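5.3 Where the planner gets its rows from

I've put off talking about row grouping until now, mostly because it was the bit of Endent I enjoyed writing least (Veronica Lazăr will tell you I moaned about it for the whole of January). The grasp planner doesn't want bottles. It wants rows, each with a front item and a direction to pull in, and if you hand it a cloud of single boxes it will happily plan a reach to something three deep and knock over whatever is in front.

Our first go was plain clustering on the box centres, with depth from the stereo head. It worked well on the tidy shelves at Wastville and fell apart on the real ones, where a refill pouch leans over and two rows become one. Fouad Kassab then suggested we let colour vote as well, and that helped far more than I thought it would! The catch is that colour votes for the wrong thing when one product family comes in several shades and the next family along shares one of them.

Figure 6 is a good case of this. The Dettol bottles stand in three rows, brown, blue and green, all with white caps, so the cap detector on its own sees one big block. Colour splits them nicely. But go along the same shelf to the right and there are small green Comfort bottles as well, and our early version kept wanting to put those in with the green Dettol. We now make the label embedding agree before any two items can share a row, and the colour vote only breaks ties inside a family.

Hands are the other headache. We mask them before grouping, then grow each row back under the mask along its own direction, with a cap of 10 items so that it can't run off into the back panel. Sawsan Nimri's mask is deliberately greedy around the wrist, as sleeves and bangles otherwise come through as thin, shiny products (I spent an afternoon chasing one of those).

Figure 6. Both hands at the middle tier, the left in front of the brown row and the right beside the green.
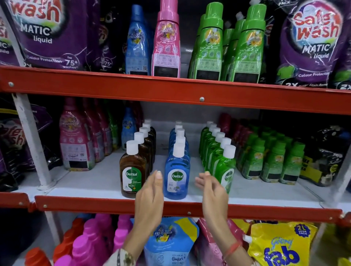
With all that in place, we ran the grouping over 3865 shelf views and looked by hand at the 746 where the planner refused to pick a front item. Pouches caused more of these than bottles did, and I still don't have a good answer for them. A pouch has no fixed outline, so the pull direction wobbles from one view to the next, and the planner (quite rightly) gives up. Smoothing over a few views hides the wobble but makes the reach late. For the runs in Section 6 we left smoothing off and took the refusals.

Comments (3)

Nabil Khoury
Did you try the label check before the colour vote and not after? We had the same muddle with shampoo at Ivside and swapping the order sped things up a fair bit.

Hanan Bitar
Is the cap of 10 set per shelf or for the whole store? Ours are much deeper than that.

Fouad Kassab
Hanan, whole store for now. It's one line in the config, so do change it.

Related items
Cheung: a small shelf simulator for reach planning
Masking wrists and sleeves in head-camera video
Endent release notes, February 12, 2020
Why our planner says no: refusals as a planning output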